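We use cookies to keep this site working and to remember your settings. Accept | Manage preferences

Cleaning a glossy plastic play surface

Light blue plastic with a high shine looks good until the window hits it. Then every smear shows. Ours gets used most days, and these are the steps I follow on Fridays.

Take most of the toys off first. Put 500 ml of lukewarm water in a bowl with 2 drops of dish soap. More soap than that leaves a film, and you'll be rinsing all morning. Wipe from the rim toward the middle with a soft cloth, then go over it again with plain water.

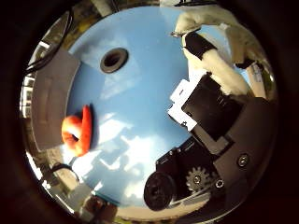

Orange piece near the left edge, hole farther up.

Go easy near the hole. Wring the cloth out well before you get to it, and run a dry cotton swab along the inside of the rim. Crumbs like to sit there. If you store things underneath, move them before you start.

Dry with a microfiber towel. Kenta Morikawa uses old T-shirts and gets the same result, so use what you have. Skip paper towels, which can leave fine scratches on shiny plastic. I tried a Trolo polish in October and went back to soap.

Check your work from a low angle with the light coming across the surface. Streaks are easier to find inside the reflections.

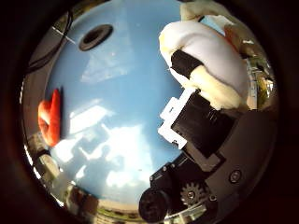
Window light across the blue, a good time to look for smears.

Small toys can be washed in the same bowl. Squeeze any water out of hollow ones and leave them on a rack overnight. Soft toys go in a mesh bag on the delicate cycle if the label allows it.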